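Why Are Some Shapes So Strong?

Look at a bridge, a crane or a bicycle, and you will see bars joined together. Many of those bars make triangles. Engineers are the people who plan how things are built, and they use triangles again and again. To find out why, it helps to know how shapes bend and push back.

Forces all around

A force is a push or a pull. When you sit on a chair, your weight pushes down on it. The chair has to push back up, or it would fall to the floor with you on it.

When something gets squashed by a force, we call that compression. When something gets stretched, we call that tension. Most things that hold up weight have both going on at the same time. In a rope swing, the rope is in tension. The legs of a table are in compression.
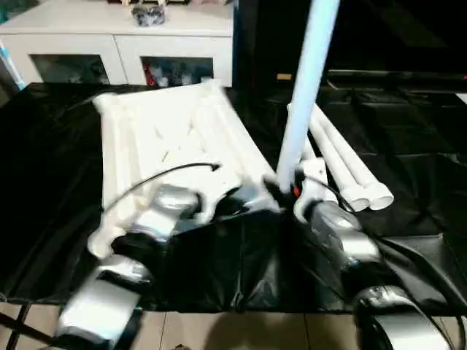

A square made of four bars looks strong, but it has a weak spot at every corner. Push on one side and the corners can turn like hinges, so the square leans over and becomes a diamond. Builders fix this by adding a diagonal, a bar that runs at a slant. The white frame in the picture has diagonal pieces going across the inside. A single diagonal cuts a square into two triangles, and a triangle cannot lean over unless one of its sides bends, breaks or changes length.

Try it yourself

You will need 9 craft sticks and 7 paper fasteners. Ask an adult to make a hole near both ends of each stick. The holes should be the same distance apart on every stick.

Join 4 sticks at the ends to make a square. Join 3 more to make a triangle. Now push gently on a corner of each one. The square flops over and the triangle keeps its shape.

Next, hold the last 2 sticks end to end across the square from corner to corner, overlapping them until they fit, and tape them together. Tape the ends down at the corners. Push again and see what has changed.

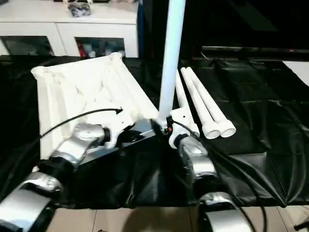

The same idea works for very big things. The footbridge at Sorkotberg is 100 feet long and has a row of steel triangles along each side. When people walk over it, their weight is passed from bar to bar until it reaches the ground at both ends. Catherine MacBrayne, an engineer who checks the bridge every January, looks hardest at the places where the bars meet.

"A bar on its own is simple," she says. "The joints are where all the forces come together, so I take my time there."

Hollow can be strong

Bars do not have to be solid. A hollow tube is much lighter than a solid rod of the same width, and it is still hard to bend. Bicycle frames are made from tubes, and so are many tent poles. Birds use the same trick. Many of their bones are hollow, with thin struts inside – a good way to stay light enough to fly.

Ribs are another way to save material. A rib is a raised line that stiffens a thin sheet. Turn over a plastic storage lid and you may find some underneath.

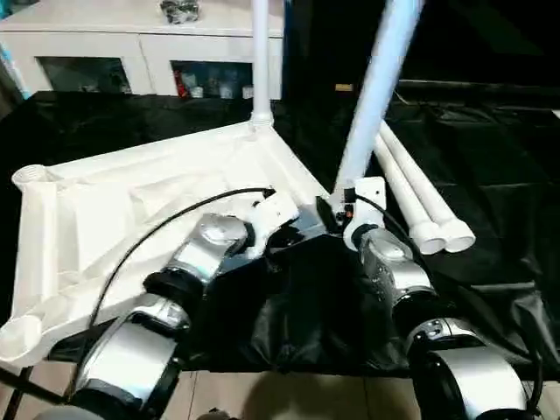
A frame with thick ribs and hollow ends at its corners.

Words to know

Compression: a squashing force
Tension: a stretching force
Diagonal: a slanted line from one corner to another
Strut: a bar that helps hold something up
Rib: a raised strip that makes a thin part stiffer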